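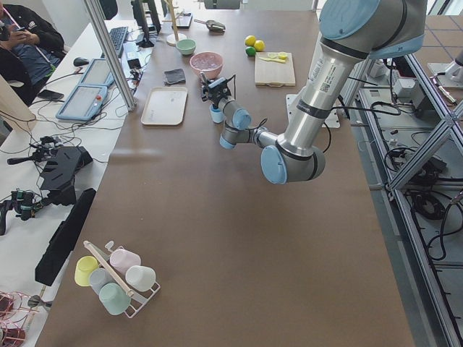 By nine in the evening Wilson Guzmán had stopped talking to the arm, and Cristian took this as a bad sign.

In the first weeks Wilson talked to it all the time. He said good morning to it, he called it Gollia after an aunt who also broke dishes, and he begged it in two languages to let go of a spoon. Now he only pressed the button on the pendant, watched, wrote one line in the notebook and pressed again.

"What did it do?" asked Cristian Correa. He was sitting on the floor with the cable tester between his knees.

"It went to the bowl."

"And?"

"And it stayed there. Like a person who came into the kitchen and forgot why."

They shared the workshop with a man named Cuadros who repaired accordions, and with two sisters who made lamps. The rent was 300 a month for each bench. The arm needed two benches, and this was already a reason for some cold looks. They had bought it from a closed packaging plant in Zonitska, with a box of papers in a language neither of them could read, and they had carried it up the stairs on a door. The door never closed well after that.

The plan was simple when they explained it to other people. Cristian's mother had lost the strength in her right hand. She could hold a cup but she could not put a bowl down without noise, and the noise made her ashamed in front of visitors. She had said once, as a joke, that she would like a butler with good wrists. Cristian did not take it as a joke. He went home and began to look at prices.

"Show me the number," he said now.

Wilson turned the notebook to him. Program 101, the same as yesterday. Bowl, wait, close, lift, wait, cloth. It was written in his small square letters, and next to every line he had put a cross, except for the first.

"It closes too late," said Wilson. "Or it doesn't believe that there is a bowl."

"It can't believe things."

"Then it does something else that looks the same from my chair."

Cristian got up. His knees hurt. He walked slowly along the brown paper, which they changed every Sunday and which was already full of pencil circles, and he looked at the gripper from the side with one eye closed, as his father used to look at a shelf. He saw nothing wrong. He followed the cable with his finger up to the loop and back again. On the second time he pushed a little, with the nail, and something moved that should not move.

"Wilson."

"What."

"Did you tighten the Turnel?"

The Turnel was a connector. They had ordered three of them in spring and all the three had come without the small ring that keeps the plug in its place. Wilson had made rings himself from a piece of garden hose. He had been proud of them.

Wilson did not answer immediately. He came around the table with the small screwdriver in his mouth, bent down and looked for a long time.

"The hose became soft," he said finally. "It's from the heat. I should have used the other one, the black one."

"You liked the green one."

"I liked the green one," Wilson agreed sadly.

They had no black hose. The shops were closed. Behind the wall Cuadros was testing a bellows, the same tired note up and down, up and down, and then he stopped, and they heard him putting on his coat. Cristian went out to the corridor. When he came back he had a strip of old leather in his hand, thin and dark, the kind which goes inside an accordion.

"He says we owe him a coffee. He says also that we should fix the door."

Wilson cut the leather with the kitchen scissors, rolled it, and pushed it over the plug. It took him many attempts, and he breathed through his nose the whole time. Then he wiped his hands on his trousers, sat down and put his thumb on the button.

"Do you want to say something to it?" asked Cristian.

"No." He waited a moment. "Gollia, please."

The arm went down. The fingers closed on the edge of the bowl and stayed closed, and then the bowl was in the air, not high – the height of a matchbox perhaps – and it hung there while they both looked at it. It traveled to the cloth. It came down with a sound so small that Cristian was not sure he had heard it.

He took the phone out and called his mother. It rang for a long time, because she always looked for her glasses first.

"Were you sleeping?" he said. "No, nothing happened. Listen. I will put the phone on the table, and you tell me if you hear something."

Wilson was already setting the bowl back in its circle.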